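Vernholm cell newsletter, 07/08/2022

News from the two-arm cell: cables, cloth and the camera brackets

Many readers asked us how we look after the two-arm cell in Vernholm, so in this issue I try to write down what we do, and what we have changed in the last months. It is a small cell and it does not need much, but the small things must be done in the right order, otherwise you will do them two times.

The first point is the cables. Each arm has a purple cable which goes from the wrist, makes an arc over the arm and then comes down along it to the front. In the beginning we fixed this cable very tight, because it looked more clean. This was a mistake. When the wrist turned to the end of its range, the plug was pulled a little each time, and after 1,211 runs the left camera started to lose its picture. We changed the cable and we lost one full working day to find the reason. Now we leave a large loop at the wrist and another free piece at the front mount. It does not look so nice, but since then we had no lost picture.

When you make the loop, please move the arm by hand first to all the far positions, with the power off. Look if the cable touches the gripper fingers or if it can hang on the elbow. Only after this you put the ties. The ties should be closed so that you can still turn them with two fingers.

The second point is the cable duct at the front of the base plate. It is the slotted type, and the slots are very useful, but please do not press more wires inside only because there is still a hole. The small circuit boards sit at the two ends of the duct, and their thin wires do not like to be bent. If you must open the duct, begin in the middle and go to the ends slowly. Last winter one wire came out of the right board and the arm stopped with an error which said nothing about a wire. We searched in the software for a long time before somebody looked at the board.

Third, the camera brackets on the wrists. The screws become loose from the vibration, very little, and you will not see it with the eye. We check them every 200 runs with the small torque key from the Lindgren box. If a screw was moved, even by a quarter turn, the camera must be calibrated again. I know that it is boring. The calibration needs 33 minutes if the board with the pattern is clean, and longer if it has fingerprints on it.

The fourth point is the table cloth. We change the cloth when we change the task set, so the cameras get a different background to work with. A new cloth must be ironed, and the fold lines must be gone before it goes on the table. We pull it flat from the back side to the front, and the front edge should meet the base plate and never lie over the joints of the mounts. If the cloth can slide, the arm will push a fold in front of it, and then the small objects move together with the fold. At Zusness they use a thin rubber mat under their cloth, and we are now trying the same.

For the grippers we keep the same rule as before: open them fully, wipe the fingers with a dry cloth, close them, open again. No oil. Glitter and dust from decoration objects are the worst for them, so after a holiday task set please wipe them at the end of each session also, and not only in the morning. Pine cones leave small pieces on the table too, and a soft brush is better than the vacuum cleaner, which already ate one of our small berries.

We have also begun to write all of this in the Nindis log, one line for each job. Please write the arm (left or right), the part, and what you did. "Fixed cable" is not enough for the person who comes after you. The motors get their full inspection at 3,000 runs, and the log is the only way for us to know when this is.

The next issue will come after the inspection, and it will have the list of spare parts with the order numbers. If you have a question before this, write it in the log under the heading "Open points" and we will answer it there.
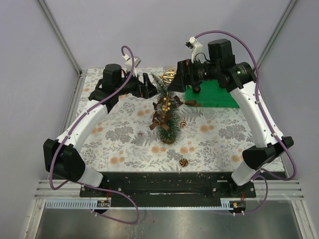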